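Chapter 5
Rules for Handling Tasks: Limits, Records and Sign-off

Learning outcomes

After studying this chapter, the student should be able to:
state the difference between a standard, a site rule and a task sheet;
set out the conditions under which a handling task may be run;
write a grip clause for a thin or fragile item;
complete a task record that another person can check.

5.1 Introduction

The earlier chapters dealt with the parts of a robot and with the ways in which its movements are planned. This chapter is concerned with the written rules that govern its work. A robot that handles household goods is subject to several layers of rules at once, and the person in charge of it must know which layer applies to a given question.

The highest layer is the law of the country in which the robot is used. Beneath it stand published standards, which set out agreed ways of meeting the law. Beneath these stand the rules of the site, and lowest of all is the task sheet, which covers one job on one layout. A lower layer may be stricter than a higher one. It may never be looser.

Throughout the chapter we refer to the rules of the Senalau teaching kitchen, a training site whose papers have been used on this course for several years. The site rules were last revised on September 25, 2022. They are short, and students are advised to read them in full before attempting the exercises in Section 5.6.

5.2 The task sheet

A task sheet names the item to be handled, the place from which it is taken, the place to which it goes, and the limits within which the robot may act. It also states who may change those limits. At Senalau a sheet may be changed only by the person who signed it, and every change must be entered before the next run begins.

The same task sheet applies whether the run takes place in simulation or on the real machine. Students often treat a simulated run as a draft and leave its record unfinished. This is poor practice. The purpose of the simulated run is to give evidence that the limits on the sheet are sensible, and evidence without a record cannot be checked.

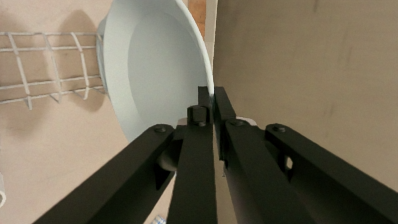
A grip clause is the part of the task sheet that states where and how an item may be held. It should be written in terms of the item itself and should not depend on the operator's judgement at the time. For a mug, the clause may allow a hold on the body or on the handle. For a dish that is tipped up on its side next to a wire rack, with one finger of the gripper on either side of the rim, the clause must say which part of the rim may be pinched and what clearance is to be kept from the rods. A clause that says only "hold the dish securely" gives the checker nothing to measure and should be sent back.

5.3 Trial runs before sign-off

The Cesero method, followed at Senalau, requires 200 simulated runs of a new task before any run on the real machine. If more than 8 of these end in a drop or in unplanned contact, the sheet is withdrawn and rewritten. The count then starts again from the beginning. Runs made under an earlier version of the sheet may be kept for study but may not be added to the new total.

Van Acker, whose training notes are used alongside this book, takes a stricter view and asks for 600 runs where the item is made of glass or china. The two approaches are compared in Section 5.4. Students should note that neither figure excuses a failure to look at the runs themselves. A total shows how often a task went wrong, while the record of each run shows how.

Key terms

Grip clause: the part of a task sheet that limits where and how an item may be held.
Sign-off: the written approval that allows a task to move to the real machine.
Unplanned contact: any touch between the robot, or the item it holds, and an object not named in the task sheet.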